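4. How viewers learn to name the unnamed

Print this section | E-mail to a colleague

The previous section dealt with what scriptwriters put in. We turn now to what audiences take out, and the two piles don't match. A screenwriter who leaves a mayor unnamed in a courtroom drama may believe she has been discreet. Her audience, in our experience, has named the mayor before the popcorn is paid for.

We tested this with a set of short films made for the purpose under the working title Tornham. The films concern a fictional town of that name and its water board. Busisiwe Molefe wrote them with strict orders to point at no living officeholder, and she complained throughout that this was like being asked to cook without heat. Each film was shown at the Trinevside Playhouse to paying ticket holders, who got a short form afterward and a pencil they were asked to return. We collected 1,127 usable forms. Pencils fared worse.

The form asked one open question: "Did any character remind you of a real person in public life?" We gave no list, since our pilot had shown that people given a list of names will pick one out of politeness. Answers were coded by two readers working apart, Rami Sleiman and Elmarie Engelbrecht, who disagreed on 28 forms and settled these over a long lunch. Where the handwriting defeated both of them, the form was dropped.
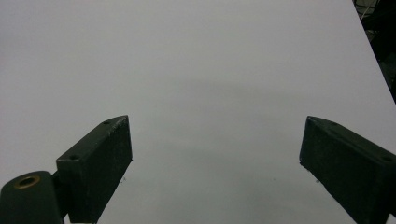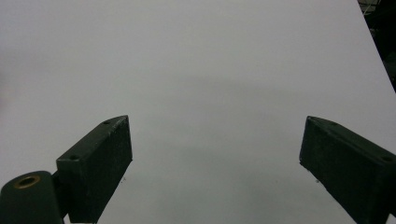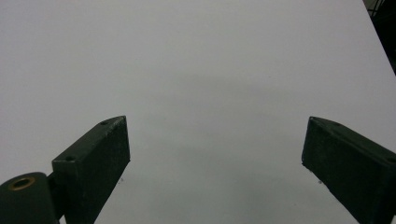 Figure 6. Pale, plain surface, three views.

The first result is that vagueness did not protect anyone. The chairman of the water board, who has four lines and a cough, was matched to 133 different public figures. Several of these had been out of office for decades, and one had never held office but was felt by the respondent to have "wanted to." The villain of the second film, on whom Molefe had spent real effort, was matched far less often. We think this is a matter of screen time. A character with a childhood, a limp and a sister is hard to mistake for someone else. A man who coughs can be anybody.

The second result concerns pride. Respondents who named a real person were also much more likely to write that the film was "brave." Those who named no one tended to call it "nice" or "well lit." Bravery, in other words, was credited to the filmmakers by the very people who had supplied the target. A sensible producer will see the savings in this at once. We aren't recommending it.

A third result was not looked for. At the late showings, which began at 9:30, the matches grew more local. Early audiences thought of national leaders; late audiences thought of the person who runs the parking office. We have no theory for this that we would care to defend in print, though fatigue and the lack of nearby parking have both been put to us with some force.

Some caution is needed. Trinevside audiences are keen, older than most, and fond of being asked their opinion. Over 150 of the forms carried extra remarks on matters such as the seats, and these respondents may also be the sort who see a minister in every moustache. We had also hoped to repeat the showings with a dubbed version, to see whether the voice does the pointing or the face does. The dubbing was finished in July, with the wrong cough.

What the forms can't tell us is whether naming a politician changes what anyone thinks of him. Section 5 takes up that question with a smaller group, who were interviewed twice and fed once.

Filed under: Film & Politics | Audience Studies | Working Papers

Reader comments (3)

Wokier
I was at one of the late showings. It is the parking office man. Anyone who has dealt with him would say the same, and I don't see why this needs a theory.

Annatjie Motaung
Did the coders know which film each form came from? If so, the agreement figure may flatter them a little. Enjoyed the section otherwise, especially the part about lists and politeness.

Pillay
Still have my pencil. Where do I send it?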